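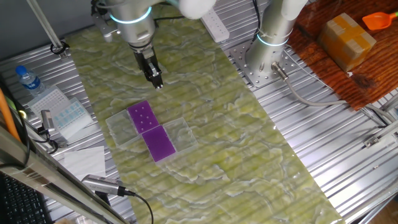
Ticket 457: December bond coupon posted twice, then not at all
Product: Griler (fixed income module)
Client: Kekana
Assigned to: Zanele Sibiya
Status: Open, in the sense that a wound is open

1/9/19, 9:12
Client reports that 71 retail holders of the December treasury bond were credited their coupon twice. None of the holders has complained. The client has.

9:40
Confirmed. The payment file went out at close of business and again when the overnight job restarted. Griler is meant to check the batch number before sending. The check is switched on. It is checking the batch number against itself.

10:25
Reversed the duplicates from the admin screen. The reversal also restarted the overnight job. All 71 holders now have no coupon, and several have found our phone number.

11:05
Rang Gikley, who wrote the payment connector. Was told this behaviour is covered on page 192 of the manual. Our manual finishes at page 54. They're sending the rest.

13:30
Manual arrived. Page 192 says to contact your administrator. I am the administrator.

14:15
Turned off auto-restart, cleared the queue and re-sent the file by hand. Ledger balances to the cent. Asked the client to check a few accounts at their end before I go anywhere near the close button.

15:50
Client happy with the balances, less happy with the colour of the warning banner. Logged separately under Jatadness.

Leaving this open until Gikley patches the batch check. Please don't turn auto-restart back on.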